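Growing salad leaves on the worktop: what is worth paying for

Every spring the adverts come round again. A white box, a lamp on a stalk, a row of little pods, and the promise that you will never buy a bag of rocket again. I have tried three of these indoor gardens in my own kitchen and I remain hard to convince. Some of the advice that comes with them is sound. A lot of it is there to sell you refills.

Start with the pods. A pod is a plug of peat or coir with a few seeds in it and a sticker on top. You can buy a packet of lettuce seed with 775 seeds in it for less than the price of two pods, and a brick of coir that will fill plugs until you are sick of the sight of it. Soak the coir, squeeze it out, press it into the holder and put three seeds on top. Thin to the strongest one after a week. My home-made plugs came up as well as the bought ones, and the basil came up better.

Then there is the lamp. The Olamlow I used in April had one at full strength for 22 hours a day as its factory setting. I can't see what a lettuce wants with that. I cut it to 14 and noticed no difference in the leaves, only in how well I slept with the kitchen door open. If you have a south-facing sill, try a plain tray there first, before you spend anything.
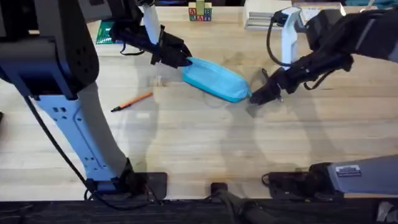 Hervé Maillard
Kitchen and home tips editor
July 8, 2018

Now the "self-watering" claim. The tank on mine held 2000 ml, which sounds generous until the plants are full size. In warm weather it was down to the dregs in five days. The float that is meant to warn you stuck twice. Put a pencil mark on a lolly stick, dip it in the tank when you make the tea, and ignore the float.

Feed is where people overdo it. The bottle says a capful a week. I gave half that and the leaves were fine; at the full dose the edges of my spinach went brown. Tip the old water out every fortnight and rinse the tank before you refill it – the slime at the bottom is easier to shift when it is young. A bottle brush does the corners. Don't use scented washing-up liquid unless you want to taste it.

A reader, Ginette Roussel of Firnham, wrote to tell me that her machine paid for itself in a season. I asked her for the sums. She had left out the electricity and the replacement lamp, and had priced her lettuce against the dearest bag in the shop. I weighed everything I cut from mine until the plants gave up and it came to 470 grams. You can work out for yourself how many sandwiches that is.

What does do well indoors, with or without a gadget:

Cress, on damp kitchen paper in any shallow dish.
Pea shoots, from a box of dried peas out of the cupboard. Soak overnight.
Basil, if you keep it off the cold sill at night.
Cut-and-come-again lettuce, taken from the outside leaves with scissors.

Leave tomatoes alone. The picture on the packet shows a truss of them under a lamp, and I had four, each the size of a marble, with no flavour worth mentioning.

If somebody gives you one of these boxes, use it and enjoy it. If you are thinking of buying, look at the second-hand ads first. There are plenty, and most still have the pods in.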